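Wiltden House, Playroom and Kitchenette: Safety Walk-Through
Date: 17/05/2024
Inspector: Miyuki Maruyama
Form 1155

1. Smoke alarm, hallway. PASS
Loud. The cat from next door has filed a complaint.

2. Fire extinguisher. PASS WITH COMMENT
Gauge in the green. It was doing fine work as a coat hook. Coat removed.

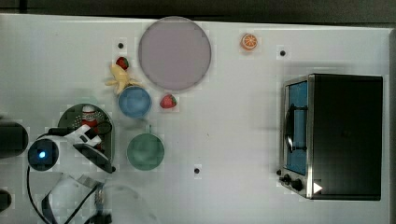 3. Back exit. FAIL
Opens 5 inches, then meets a stroller. Pichit Wongsuwan says the stroller is temporary. It was temporary in November.

4. Outlet covers. PASS WITH COMMENT
All fitted except the two behind the bookcase, which I found with my knee.

5. Play food and dishes. PASS
No splits, no chewed corners.
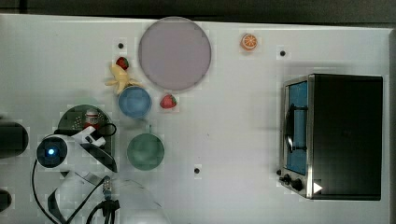 Item 5: toy strawberries, banana and the large plate.

6. Window latches. FAIL
Left latch held with tape. The tape is newer than the latch and in better shape, but it's still tape.

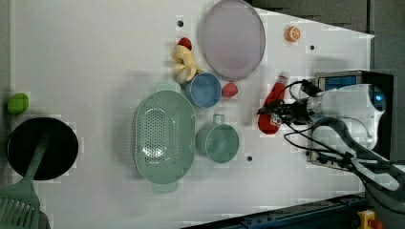 Can we keep using the room while the latch is on order?
Keep that window shut and locked off with the spare bar, and the room can stay open.

7. First aid kit. FAIL
Contents: one bandage, a takeout menu. Restock from the Zemska list, work order 1239.

8. Water heater setting. PASS
Someone has written DO NOT TOUCH on the dial, and someone has obeyed.

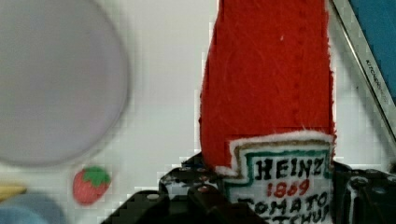 9. Step stool. PASS WITH COMMENT
Rubber foot missing, so it rocks. Replace the foot or retire the stool.

Recheck items 3, 6 and 7. Bring the key to the back exit this time, Pichit.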